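Cernum Hand Gripper — Build and Set-Up Guide
Section 6: Pad alignment and first grip checks

Complete Section 5 (linkage and housings) before you start. The two linkage bars should already be fitted and should swing freely by hand. If either one binds, go back and correct it now. Tightening the screws will not cure a bent bar.

You will need:
Screwdriver from the Maltine fastener kit
Steel ruler
Lint-free cloth
A selection of light, wrapped items
A table with a cloth on it

6.1 Aligning the pads

1. Hold the gripper level with the logo facing up.
2. Close the fingers slowly until the pads touch.
3. Look at the pads from the front. The faces should meet along their full height. A gap at the top or bottom means one pad is seated crooked on its finger.
4. Loosen the screw on that side by half a turn, shift the bar until the gap closes, and retighten.
5. Open and close the gripper 23 times, then check the gap again. New bars settle a little during the first cycles.

Note: Pads from the April batch are supplied in mixed colors. The material is the same and they may be fitted in any combination.

Caution: Do not overtighten the bar screws. The heads are shallow and strip easily. Stop as soon as the bar has no side play.

6.2 First grip checks

Use real packets for this step. Foam test blocks give way evenly and will hide a pad that is out of line. Snack packets are good test pieces. The puffed kind shows uneven pressure right away, and the flat kind shows whether the pads close far enough.

1. Put the test items in an open, shallow box. Leave space at the front for the gripper housings.
2. Approach the packet with the fingers open wider than the packet. Keep the housings clear of the box walls.
3. Close until both pads touch the packet, then stop. Let the packet settle before you squeeze further.
4. Lift it clear of the table and hold it still.
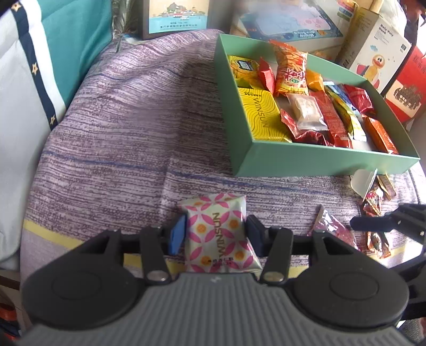 Figure 6-1. Puffed packet held between the pads, with the box of test items behind.

5. Watch the packet while you count to ten. It should not turn or creep toward one pad.
6. Lower it to the cloth and open the fingers fully before you back away.
7. Repeat with a flat packet, then with a long, narrow one.

Caution: Keep fingers and loose sleeves away from the linkage when two grippers are in use on the same table. Agree on who moves first.

6.3 If the packet slips

Packet turns as it is lifted: the pads are not parallel. Repeat 6.1.
Packet slides straight down: wipe both pads with a dry cloth. Do not use solvent — it hardens the pad surface.
Packet pops out forward: you are gripping too close to the pad tips. Move in closer and try again.

6.4 Setting the load limit

The Yazzie spring is rated for items up to 500 g. For the first week, stay under 300 g while the pads bed in. Write the pad set and the date fitted on the log card inside the Catitz tool cabinet, and go on to Section 7 for the encoder cable.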